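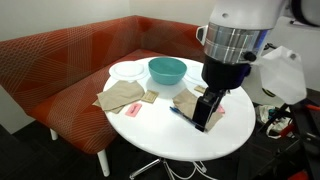
Figure 2. A shared round table with plates, a bowl, paper napkins and small work items, beside an upholstered corner bench.

4.2 Mixed use of the round tables

The round tables were the places where eating and working were most difficult to separate. In our first plan of the study we had two groups of surfaces, "meal" and "desk", and each table in the building should belong to one of them. After the first week in Tunuvport this plan could not be kept. A table which was used for lunch still carried pens and notes in the middle of the afternoon, and a table which was used for meetings received plates already before noon. We therefore gave up the two groups and recorded each table by what was lying on it.

Figure 2 shows the kind of surface we call mixed. Two plates and a teal bowl stand on the far half of the table, while paper napkins, a pen and a pad of sticky notes lie on the near half. In our coding the plates and the bowl belong to tableware, the pen and the sticky notes to stationery, and the napkins to disposables. The small tan packets were more difficult. Such packets may hold sugar, a wipe or something else, and the coders were told not to guess. They are coded as "small packet, content not known", and this code was kept apart in all tables of the present paper.

In total 1689 items were recorded on the shared tables of the two sites, Tunuvport and Hevesik. The records were made by the first coder (Lanying Ye) and a part of them was coded again by Jingyi Jia, who had not visited the sites. The two coders gave the same code in 86 per cent of the items which were coded twice. Most of the disagreement came from paper. A flat napkin, a crumpled napkin and a used napkin are not the same thing for the person who must clear the table, but they are hard to tell from each other when one only looks. We decided to record the form of the napkin (flat, folded or crumpled) and to say nothing about its use.

A second problem was the position of the items. Qiu proposes to divide a table into seats, and to give each item to the nearest seat. This works well for rectangular tables with chairs. It works less well for a round table with a bench, where people can move sideways and the place of one person is not fixed. With the corner bench, one person may sit in the angle and reach most of the surface, or several persons may share it. We divided the round tables only into a near half and a far half, as seen from the open side, and we noted separately any item that went over the rim or was partly covered by another item. Covered items are easily forgotten in a count. A sticky note under a napkin, for example, is recorded with its own line even if only its edge can be seen.

It may be asked if the furniture itself invites mixed use. The cleaning staff in Hevesik believed that it does. In the interviews in May they told us that people stay longer on a soft bench than on a chair, and that they bring out their papers when the meal is finished. Our records agree with this opinion but cannot prove it, as both sites had few round tables without a bench. The Lirden scale, which we used for the comfort of the seats, was also not made for benches, and its results are reported in Section 5 with caution.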